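Kitchen chore cell, pre-run safety check
Site: Clolcombe, bench room
Checked by: Nazmiye Işık
Month: April
Task under test: clear the table, dishes one side, food the other

1. E-stop reachable from operator side. OK. Pressed and reset, arm dropped out both times.

2. Speed cap set. OK. Was left at 87 percent from the Hivlow demo, back down to 17 now. Please dont leave it like that.

3. Arm base bolts. OK, hand check only. Torque wrench is out on loan to Kulkarni.

4. Gripper fingers, cracks or play. OK. Slight wear on the tips, order spares.

5. Cables clear of joints. COMMENT. Loop at the wrist still loose. Clip it before anyone runs the wide reach.

6. Floor markings. FAIL. Tape lifting by the door, trip hazard. Redo.

7. Items light and unbreakable. OK. Plastic food and pans only, no glass, no knives. Tastance want real crockery next round, I said not until item 5 is closed.

8. Person in reach during auto mode. Not allowed. Step back, then start. Applies to vistors too.

9. Drop log from last session. 4 drops, all on round things. Bowl slid twice. Pans were fine if the handle faced the arm.

Layout at check: ketchup bottle lying down mid table, colander and saucepan near the edge, cups on the grey surface.
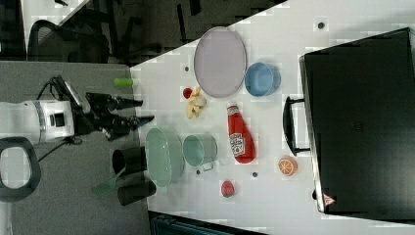 Can it be left to clear a table by itself yet?
Only with someone at the stop button. It picks well enough but can't tell when a grip is going bad.

Open: items 5 and 6. Recheck at 7 am before power on. N.I.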